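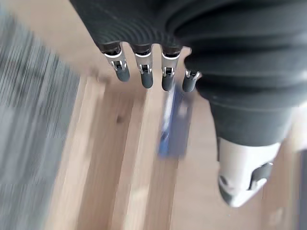 Dye bench notebook, 26 Mar 2018

Madder, second round on the Skesterow wool

Good session! Best reds so far, and I want to get it all down while I can still read my own scribbles on the jar lids.

Starting point was the washed Skesterow fleece, spun up as two-ply and wound into small skeins, 50 g each. I scoured them again with plain soap even though they looked clean, and the water came off yellow both times, so they were carrying more grease than I gave them credit for. Note to self: stop trusting "looks clean." The blotchy skein from the first round was almost certainly grease and I blamed the alum for it.

Mordant

Alum at the usual strength with a pinch of cream of tartar. Brought up slowly, held just under a simmer for an hour, then left in the pot overnight with the lid on. I had been hurrying this part and I'm not going to any more. The skeins that sat overnight took the color so evenly that I keep picking them up to look at them.

Madder

Ground root from Karagiannis, lot 2254. It smells wonderful, like a barn full of hay and pencil shavings, and it is a finer grind than the last lot, so it went straight through the muslin bag and into the wool. Shook out fine once dry, but I'd use the tight-weave bag next time, or soak the powder into a paste first and strain it.

Soaked the root for two days in cold water, poured off the first yellow-brown liquor (kept it, see below) and topped up with fresh. In went a spoonful of chalk. Our tap water is soft and madder loves a bit of calcium. With no chalk, the test snippet was a nice enough brick orange. With chalk it jumped to a proper warm red, and that happened right in front of me over a few minutes. I could watch that all day.

Heat: crept up and held as low as the ring would let me. I let one skein go too hot on purpose to see what the fuss was about, and yes, there's the brown everyone warns of. It's a handsome brown, more like old roof tile than mud, and I would knit with it. But it isn't red.

Skein by skein

Skein 1, chalk, low heat, full time: deep tomato red, very even. Winner.
Skein 2, same pot, pulled early: coral. Also lovely, lighter at the tie marks. Tie looser.
Skein 3, no chalk: brick orange.
Skein 4, the hot one: tile brown.
Skein 5, exhaust bath after 1 and 2 came out: soft salmon, still plenty of color left in the pot.

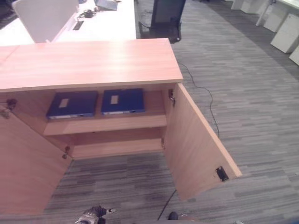
The poured-off first liquor went on to heat with a leftover scrap of the Clisitz yarn, expecting nothing, and gave a gold that would sit beautifully beside the coral. So no more tipping that down the drain.

Light test

Wound a bit of each skein around card, covered half, and taped the cards in the south window. They come down after 168 hours for a first look, then go back up until the end of April. The weld and onion skin cards from last time can go up next to them. My money is on the onion skin fading first.

Wash test

Cut a short length from skein 1, plaited it with undyed white and washed it warm with the Wurkance soap. A little pink in the water, white strand still white. Rinsed the whole skein three more times anyway until it ran clear. Vinegar in the last rinse pulled the red toward orange, so leave vinegar out with madder. A drop of washing soda on a test strand pushed it the other way, toward a bluish pink that I didn't know this root had in it. Want to play with that properly.

Things to do next

Repeat skein 1 exactly, with two skeins together, and see if the shade holds.
Try an iron dip on a coral skein, very weak, a few seconds.
Overdye the exhaust salmon with weld.
Weigh the chalk. "A spoonful" is no use to anyone, me included.
Label the tongs. The iron tongs must not go near the red pot.
Order more root from the same lot if they still have it.

Exhaust bath is in the lidded bucket under the sink, marked 37 after the jar number. Please leave it be, I think it has one more pale pink in it!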